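Sat 22 April

Utensil handles, second look. The Niritz sheet says the wooden handles on this line stand up to 80 washes "with no change in finish." I'd like to know who washed them and in what. Their sample card is glossy too, and a card never went near a sink.

Took the ladle first. Steel bowl, thin shaft, reddish-brown handle with the hanging hole near the end. The bowl is duller than I'd expect from the catalog, but I don't hold that against it.
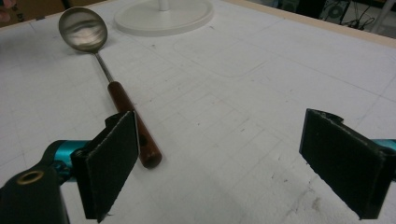
My worry is the joint where the shaft goes into the wood. The sheet has a lot to say about varnish and nothing about what is holding the metal in. Illey had the same gap in their paperwork and we returned 27 of theirs by May last year. Glue, I suspect, and not much of it.

Hanging is the other claim. They want everything on hooks so the wood "breathes." Maybe. A hole drilled through varnish is also a nice way in for water unless somebody sealed the inside – ask Niritz, get it in writing.

Dark brown wood after that, on the gridded board. I don't trust color as a guide to what's under it.
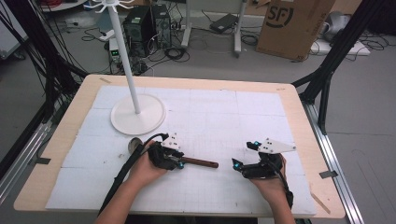 Alcantara disagrees with me on the varnish and wrote back that a worn finish is only looks, and that I should be pulling on the joints before I complain about shine. Fair, though I want both done. No order until then.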